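About Orovcombe Cookery School

Shares 15 | Comments 4

Hello, and welcome! If you've found your way to this page you are probably wondering who we are, whether we're the right place for you, and whether you need to be able to cook already (you don't, so please put that out of your mind). Make yourself a cup of tea, because we do tend to go on a bit.

Orovcombe Cookery School began with Gwendolyn Doucet and a bread class in the back room of a chapel. Gwendolyn had been a school cook for most of her working life, and when she retired she found she missed the noise more than she'd expected. She put a card up in the post office offering to teach bread to anyone who fancied it, and 11 people came, which was rather more than the room would hold. Two of them ended up kneading on the windowsill. One of those two was Titilayo Dauda, who now runs the school with her, so it can't have put her off too badly.

We stayed at the chapel for four years, carrying everything in and out in crates, until the old saddler's shop on Kwak Lane came up to let. It needed a new floor, new wiring and a good deal of imagination, and we got the keys one wet November and taught our first class there the following spring. People still ask whether we miss the chapel. We miss the acoustics. We don't miss the crates.
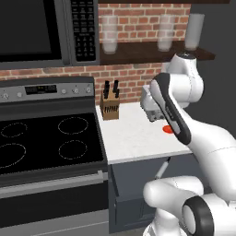 Microwave, range and plenty of brick.

Our classes are small on purpose. Gwendolyn has always said that you can't teach pastry to the back of somebody's head, and so we keep numbers down to what one teacher can comfortably get round in an evening. It does mean that the popular courses fill up quickly – Bread for Beginners especially – and we're sorry if you've been on the waiting list for a while. We do get to everybody in the end, and Cora, our newsletter, goes out to the waiting list first whenever a place comes free. (She is named after Gwendolyn's grandmother, whose handwritten recipe book is where the teacakes come from. We always say "she" about the newsletter and it's too late to stop now.)

Myung-ja Maeng joined us to teach a single afternoon of kimchi and has somehow never left, for which we are grateful every day. Her Korean home cooking course runs over six evenings and covers soups, pancakes, side dishes and more rice than you thought there was to know about. Her nephew, Gyu-bin Nam, looks after bookings and the accounts, and he'll be the friendly voice on the end of the telephone if you ring in the morning. In the afternoon it could be any of us, and we may have flour on our hands, so do let it ring.
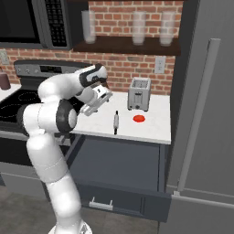 Titilayo's Saturday-style suppers, as she calls them, are where a lot of our students end up once they've done a beginners' course. She grew up between Lagos and Leeds and cooks like it, with jollof next to roast parsnips and nobody minding a bit. The idea is that you cook a whole meal from start to finish and then sit down and eat it together, with a proper tablecloth. A good many friendships have started that way, and one marriage that we know of. She had a say in how the place looks too, and she has a great fondness for a brick wall behind the worktop, all terracotta and orange, which she says makes even a plain onion look as though it's going somewhere nice. We've all come round to her way of thinking.

Then there is baking, which is still the heart of what we do. Selina Schnyder teaches it now that Gwendolyn has cut down to the bread classes, and she brought with her a whole repertoire of plaited loaves, nut tarts and little spiced biscuits that we had never come across before and now can't do without. Selina is very patient. She will happily stand beside you while you roll the same piece of shortcrust out three times, and she'll tell you quite truthfully that her own first attempts were worse.

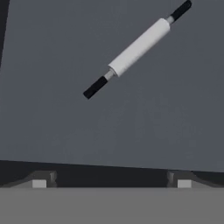
She also runs our pastry mornings for families, where children from seven upwards can come along with a grown-up and make something to take home. Those are noisy and lovely, and we'd suggest wearing old clothes.

We try to buy close to home wherever we can. Our flour comes from Grerkik Mill, just over the hill, and our eggs, apples and honey come from people we could wave to. What's left over at the end of a class goes home with the students or to the lunch club in the chapel, so we've never quite lost touch with the old back room.

If you'd like to join us, the autumn programme opens for booking on 31st July, online or by telephone. Gift vouchers are available all year round and don't run out. And if you're simply passing, do put your head in – there's nearly always something coming out of the oven, and Gwendolyn likes a second opinion.

Shares 15 | Comments 4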